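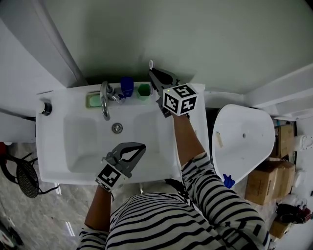 Zhenhua Jiang wants the testimonial match moved to the 20 minute halves format, says nobody over forty should be asked for a full ninety and the crowd won't mind. I said the crowd paid for a match. Left it there, will come back to it after the ball work.

November, notebook 2, match ball + pitch for the Sitia testimonial

9:40 am
Pressure checks on the Susport balls. Pumped all to the same mark last night, left them in the kit room. Two down this morning, both from the older batch, both losing at the valve. Put a drop of soapy water on, bubbles straight away. Glycerin in the valve on one, nothing on the other. Will look again after lunch. Rest held fine.

Bai balls arrived late, pumped them on the bench, too soon to say anything. They feel harder in the hand at the same reading. Could be the cover. Not going to write that up as a result.

10:15
Drop test, hard floor of the gym, same tape mark on the wall as last time. Susport bounce looks even, ball to ball. Bai more scattered, one really lively one, marked it with an X so it doesnt end up in the match bag by mistake. Redid the lively one with a different person reading the tape. Still lively.

Tape on the wall is peeling at the top. Replace before anyone quotes these numbers.

11:00
Weights. Kitchen scale is drifting, zeroed it between every ball. Did the Susport set dry, then soaked one for the length of a half in the big tub, rolled it every so often so it wouldn't sit on one panel. Wiped and weighed. Picked up a little, less than the training balls did in spring. Need the spring page, think it is in notebook 1 near the back.

Should have soaked a Bai at the same time. Tub was big enough. Stupid.

12:30 lunch, and the format argument again
Zhenhua had the old program out. Two years ago the same kind of game drew 1376, and by his account half of them were in the parking lot before the end because the legends side had stopped running. His fix is shorter halves plus rolling subs. Mine is rolling subs only. Squad list has 21 names on the legends side so there are legs to go around if people come off when they are told to. They never come off when they are told to.

Middle option — normal halves, a drinks break in each, subs at the break. He didn't hate it. Asked who blows for the break if it's goalless and end to end. Referee, obviously. He wrote that down like I'd said something clever.

Check whether the man of the day plays a half for each side. Last I heard yes. Then we need two shirts, same number, and somebody has to ask whether 6 is taken on the guest team.

1:50 pm
Back to the leaky ball. Glycerin one holding. Other one flat enough to fold. Pulled from the set.

Bai balls lost a touch since morning, all by a similar amount, so maybe just cooling down after the pump. Read again tomorow before breakfast.

2:20
Pitch. Walked it with the Sidier tester, reading at both penalty spots, center circle, and the four corners. South goalmouth is soft. Heel goes in. North end OK. Center OK, a bit bare. If it rains that week the south end is going to cut up in the warm-up, so warm-ups should go on the side strip. Tell both benches, in writing, or they'll all go shoot at the south goal anyway.

Sidier battery dropped out at the last corner. Reading for NE corner is missing, don't fill it in from memory.

Roller went over the south end after. Not sure it did much. Same spot tomorrow.

3:30
Kicking. Three of us, penalty spot, ten each with each ball, keeper from the under 18s. Not a proper test, more to get comments. Susport: fine, dull, goes where you hit it. Bai: moves late when you hit it through the middle. Keeper disliked it a lot. For a game where the goalkeepers are mostly retired I'd go Susport and keep everybody's fingers in one piece.

Zhenhua says goals are what people come for, use the Bai. Fair point. Still Susport in my book.

4:10
Advance tickets at 318 this afternoon. Early yet. Poster still has the old kickoff time on it, told the office.

To do
— spring soak numbers, notebook 1
— soak a Bai, same tub, same time
— new tape on gym wall
— charge Sidier, redo NE corner
— ask about the 6 shirt
— drinks break, get the ref to say yes before we print it
— spare valves, the long kind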